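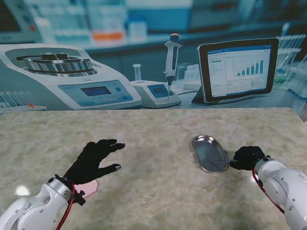
Figura 3. Puesto de recogida de demostraciones, con los dos brazos, las manos de cinco dedos y un instrumento fino sobre la bandeja metálica.

El puesto Dralonmont reproduce una mesa de laboratorio con un fondo impreso. Cada operador grabó 50 demostraciones por tarea, repartidas en sesiones de 30 minutos como máximo. Entre una demostración y la siguiente se cambió la posición inicial de los objetos – nunca la altura de la mesa – y se anotó si el intento era válido. Los intentos fallidos se conservaron en un conjunto aparte, que no se utiliza en este trabajo.
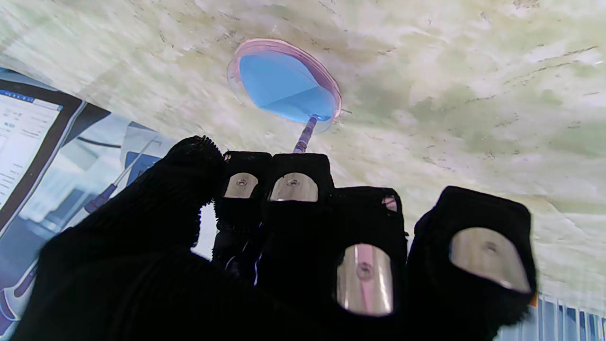
3.2. Vistas de muñeca

La cámara fija no resuelve bien el contacto de los dedos con objetos delgados. Por este motivo se registraron también las vistas de muñeca, sincronizadas con el programa Zarico. La mano lleva un guante negro de punto y placas metálicas en las yemas de los dedos, cuyos reflejos dificultan la segmentación automática. De las 5 tareas definidas, 2 exigen la coordinación de ambas manos.
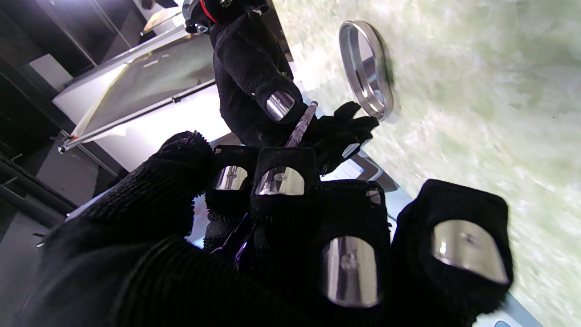
En estas tareas el etiquetado se hizo de forma manual, marcando el instante del primer contacto y el instante de la liberación. Cuando los dos anotadores no coincidían, el episodio se revisó de nuevo con la vista fija. Los episodios aceptados se convirtieron al formato Dromix para el entrenamiento de la política, que se describe en la sección 4.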